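Stodau starts rental of hand-held gripper

Stodau has opened a rental service for its hand-held gripper tool, the Trekau. The price is 449 euros per month, and each kit comes with 2 spare pads. Firms can use it to record manual work before they buy a robot. "Many small workshops asked us for a shorter contract," said Marisa Santoro, who leads the service. First deliveries are planned for October.

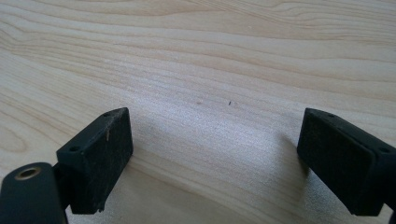 The two black pads of the gripper over a wooden surface. Photo: Zixuan Tang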